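Perkley

A small program that listens to one cheap wireless doorbell button and does something other than ring a doorbell.

What it does

You press the button. Perkley hears it, looks up the press in a text file and runs whatever you wrote there. Mine adds milk to the household shopping list. The doorbell it came with is in a drawer, still in its box, presumably sulking.

It understands a single press, a double press and a long press. There was going to be a triple press, but I could never do one on purpose and kept doing one by accident, so it has gone.

What you need

A Livell button, the white kind or the grey kind. They are the same inside, whatever the shop says.
A USB radio receiver that Latard can talk to. Latard is the library underneath all this and does most of the real work.
A computer that stays switched on. An old laptop with a broken screen is ideal.
Python, and the patience that goes with it.

Setting up

Install Latard first and check that it can see your receiver. If it can't, nothing further down this page will help you. Then copy sample.conf to perkley.conf, run perkley learn and press the button until the program prints its code. Paste the code into the file beside the command you want to run, and start the thing with perkley listen.

The default gap for a double press is 300 milliseconds. Make it longer if you have slow thumbs or small children. Make it much longer and every single press will feel as though it has gone off to ask its manager.
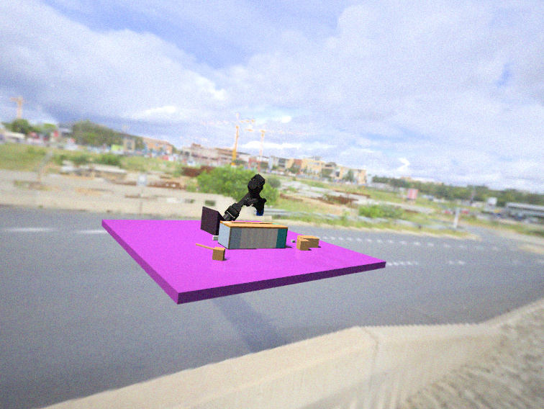

The button sends its code several times per press, in case the first few get lost between the kitchen and the hall. Perkley throws away the repeats. Before version 2 it did not, and I ordered a fair amount of milk.

The log

The file presses.csv holds 247 presses from my own flat, collected between March and May — time of day, type of press and signal strength. It's there so that you can run the tests without owning a button. Nearly 2 in every hundred are marked "unknown", meaning that something pressed it and no one in the flat would own up. Please don't draw conclusions about the British public from it. It is one kitchen.

Known problems

Anyone nearby with the same model of button may be able to set off your commands. There is no security in these things at all. Do not connect one to your bank or your front door.
The battery gives no warning before it dies. The button simply stops caring.
Restarting the receiver while Perkley is running makes it hang. Stop it first.
Windows: it might work. Tell me if it does.

Contributing

Bug reports are welcome, particularly with a log attached. Requests for a phone app will be read with interest and closed — the whole point was to have one less of those.

Licence

MIT. The code for telling long presses from short ones was adapted from an old script of mine called Dimitrov, same licence, worse comments.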